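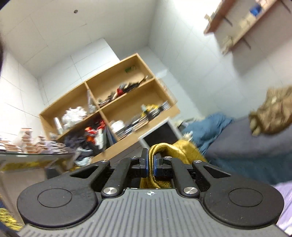
Gold satin in a hand-held gripper with blue fingertip pads. Satin is on the hard list.

About > Who we are > The Bench

Vemwood tries out grippers so that other people can buy fewer of them. We also test the arms they bolt onto, the cameras that watch them and the controllers that are supposed to keep everybody on speaking terms. Grippers came first, though, and they still take up most of our shelves and nearly all of our arguing.

We started with a drawer. A small packing firm had bought four grippers in a row, each one advertised as able to pick up anything, and each one had gone into the same drawer after meeting a pillowcase. They asked us which to buy fifth. We spent a month with a pile of laundry and told them to keep the second one and change the pads. They paid us, a little sadly, and told a friend.

What we do all day

A maker or a buyer sends us hardware. We run it through a set of 49 household and warehouse items that has grown up over the years mainly through grudges. There is a sponge in it that ended a perfectly good two-finger design. There are socks, a bag of rice, a deck of cards, several kinds of cloth and a measuring spoon we no longer discuss at lunch.

Every gripper gets 10 tries at each item. A try counts if the item comes up, stays up and goes down where it was meant to. Partial credit was allowed for one April and led to such creative scoring that we withdrew it.

Much of the work happens with the gripper in somebody's hand and no arm involved. You learn a lot about a set of jaws by carrying them around a lived-in room and trying to pick things up off a bed. Fingers that behave nicely on a bare bench get confused by a blanket. Cloth folds, slides over itself and comes along with whatever was underneath. A person holding the tool can feel the pads start to slip well before any controller reports it, and can say so in language we clean up for the report.

After that the same jaws go on an arm, and we find out how much of the earlier success was the wrist of the person holding them. Usually quite a lot.

Pads, jaws and the Sirby question

We have strong opinions about pads. Soft ones hold satin better and pick up lint like they're paid for it. Hard ones stay clean and drop things. We keep both kinds cut and labeled, and if your gripper takes a swap, we'll test it with each and list the results side by side.

Our test log is called Sirby. It holds 2686 pickups at last count, including the bad ones, which make better reading. Clients get their own section in full. We don't trim the misses, and we have been asked to, sometimes with flowers.

Zandance is the controller comparison. It runs one motion on each controller in turn — reach, close, lift, shake, lower — and measures how far the path wanders from the one before. The shake is where the name came from. Camera tests use the same motion, with the lights turned down in stages until the software starts seeing things that aren't there.

The back room is called Erdős, after a long afternoon of trying to prove that a particular sock could be folded. It remains open as a problem.

What we don't do

We don't sell hardware, take a cut from anyone who does, or hand out badges for your box. We won't tell you a gripper is good. We'll tell you it is good at towels, so-so at bottles and a danger to paper cups, and you can decide how you feel about cups.

We also don't do heavy lifting. If your load needs a forklift, please call someone with a floor rated for it. Ours complains about the coffee machine.

Working with us

A basic gripper test costs $680 and includes the full item set, both pad types and a phone call in which we try to be kind. Arms and controllers are priced by the job. Send the mounting plate. We have a drawer of plates that fit other things, and you are welcome to come and look through it, but send the plate.

Comments (3)

padfoot_mech
Sent you a three-finger last spring and got back four pages on what it did to a fitted sheet. Fair. We changed the fingertips and the next version is much better with bedding, still hopeless with the spoon.

Lorimer St Packing
Do you test suction cups too, or only jaws? We have a cup that does great on boxes and I'd like to know how bad it is at everything else before my boss finds out.

tinytorque
Can confirm about the mounting plate. I forgot the plate.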